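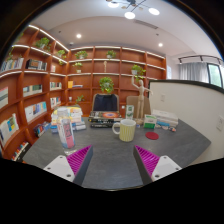 Who Reads the Terms? A Small Study of Website Legal Pages

July
By the Prulbridge project group, Introduction to Consumer Law

Our assignment was to pick a document that affects ordinary people and find out whether ordinary people can use it. The other groups took leases and gym contracts. We took website terms and conditions, on the theory that they would be short. The longest one in our sample ran to 46 screens on a phone.

What we looked at

We used the terms pages of three small companies. Ollow sells houseplants by mail. Hopkin rents out party tents. Givamau runs an app that reminds you to do things, and it had by far the most to say about what would happen if it failed to remind you. We saved a copy of each page at the start of the project, a good move, as Hopkin changed theirs in the second week without changing the "last updated" line at the bottom.

Each of us read all three from top to bottom. We then marked every sentence that asked the reader to give something up, such as the right to sue, the right to a refund, or the right to complain about a late tent.

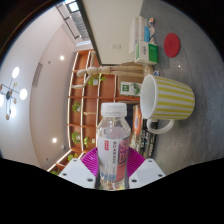

Figure 1. Water bottle held in the gripper, tabletop at right.

What we found

Ollow's page was the easiest to follow. It was 985 words long and used the word "you" to mean the customer all the way through. Its one strange clause said that using the site counted as accepting the terms, including any terms added later. Our instructor pointed out that courts don't always go along with that kind of thing, especially when the link to the terms is in pale gray type under the newsletter box. Ollow's link was in pale gray type under the newsletter box.

Hopkin's page had clearly been borrowed from somebody else. It banned customers from uploading viruses to the tents. It also named two different states whose law would govern a dispute, one in section 3 and the other near the end. We argued for most of a class period over which one would win and did not settle it, so we have left that question out of our results.

Givamau used capital letters for its disclaimer, a single paragraph of 354 words. There is a reason for this - in some situations a disclaimer has to be conspicuous to count - but a wall of capitals is hard to get through, and two of us skipped it on the first pass while supposedly doing a study of whether people skip things.

The survey

We asked 14 students in the library whether they had ever read a terms page to the end. One said yes, then asked if scrolling counted. We decided it did not. Several wanted to know if our survey had terms and conditions. It did not, and our instructor has taken a point off for the missing consent form.

Limits of the project

Three companies is a tiny sample, and people in a library may read more than most. We also graded "hard to understand" by our own reaction, and by the third page our own reaction was mostly hunger. If we did it over, we would use a standard readability score and begin with Givamau while we were still fresh.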